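Drivden Community Workshop — Walk-Through Checklist, December
Filled in by Tobiloba Briggs, with comments as I went

Entrance and hallway
Floor mat flat, no curled corners: OK. I know I grumbled about the old one for months, so let me say the new one is lovely.
Door closes by itself: NEEDS WORK. It stops a hand's width short and wants a good push. I've written to Satti again.
Exit sign lit: OK

Fire safety
Extinguisher by the sink, pin and tag in place: OK
Extinguisher by the back door: OK, but somebody hung an apron over it — a very nice apron, but please use the hooks!
Smoke alarm test: OK, and loud enough that Isis came down from the office to ask what was burning.
Path to back door clear: OK

Electrical
Outlet covers: one cracked, left of the window. Taped off until Friday, so please leave the tape alone even if you're desperate to charge your phone.
Extension cords: two taken away. I do understand the room is short on outlets, and I've asked for 220 dollars to add a pair along the long wall.

Tables and seating
Tables steady, no wobble: OK
Table edges free of splinters: OK

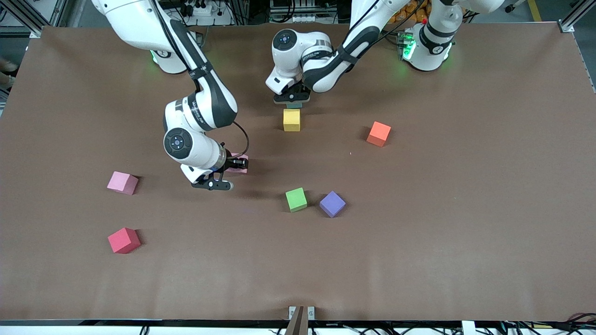 Stools: one has a loose foot. I turned it upside down under the stairs with a note on it, and I'd be grateful if it stayed there until I bring my good screwdriver.

Storage
Top shelf: NEEDS WORK. Paint cans are back up there, and they really do belong down low.
First aid box: short on small bandages and tweezers. Ullus has them, a box of 300 for very little money, and I'll pick one up on my way in.

Next walk-through is in January, in the morning before classes. Come along if you'd like to learn how it's done — I'll bring coffee.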